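Research Technician II, Household Food Storage
Etthorpe Institute for Food Quality
Posted 3/6/18

The Etthorpe Institute is hiring a full-time technician for the Kestow storage study, a field and laboratory project on how home refrigeration and countertop storage affect the shelf life of bread, cut produce and cooked grains. The position is funded for 42 months. It is based at the Tastwood site and reports to Apinya Duangkaew, study lead.

The study follows 504 enrolled households. Each household keeps a temperature logger in the refrigerator and a second one on the kitchen counter, and fills out a short storage diary. Samples come back to Tastwood for moisture, pH and mold counts. The technician is responsible for the samples from arrival to disposal and for the logger data from download to archive.

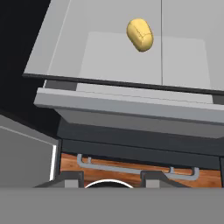
Department of Storage and Shelf Life

Duties

Receive, label and log incoming samples. Samples that arrive without a household code are held and reported the same day.

Run moisture determinations by oven drying and water activity by dew point meter. Prepare plates for yeast and mold counts and read them on schedule, including one weekend day per month.

Download loggers, check clock drift against the site reference, and flag gaps longer than two hours. Drift corrections are entered in the correction file. Raw files are not edited.

Calibrate balances weekly and pH meters before each run. Keep the calibration binder current.

Visit enrolled households to place and replace loggers. Refrigerator loggers go on the middle shelf, away from the back wall and the door. Counter loggers go at least one arm's length from any oven, toaster or window. Visits take up to 40 percent of working time from March through the end of summer and much less after that.

Record door seal condition, shelf layout and thermostat setting on the visit form. Many units have no numbered thermostat. In those cases the control is sketched on the form and its position marked.
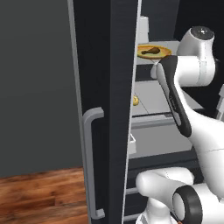 Required qualifications

Associate degree in food science, microbiology, chemistry or a related field, or an equivalent amount of laboratory experience.

One year of bench work that included plate counts or gravimetric methods.

Working knowledge of spreadsheets, including lookups and date functions. Logger files are in plain text and use 24-hour time.

Valid driver's license. A site vehicle is provided for household visits.

Ability to lift a packed sample cooler in and out of a vehicle without help.

Preferred qualifications

Experience with R or a similar package. Experience with the Ruangrit sample tracking system, which the department has used since the pilot phase. A second language is useful for household visits but is not scored.

Pay and schedule

The position is paid biweekly at $1,198 before deductions during the training period and moves to the regular Technician II scale after the first review. Hours are 8:00 to 4:30, Monday through Friday, apart from the plate reading described above. Weekend hours are taken back as time off in the same pay period.

How to apply

Send a resume, a cover letter of no more than two pages, and contact details for two references to Su-bin Seok in the personnel office. Name the methods you have run yourself and say how recently. Transcripts are requested only from applicants who are interviewed.

Interviews are held at Tastwood and include a short bench exercise with a balance and a pipette. Applications are reviewed in the order received until the position is filled.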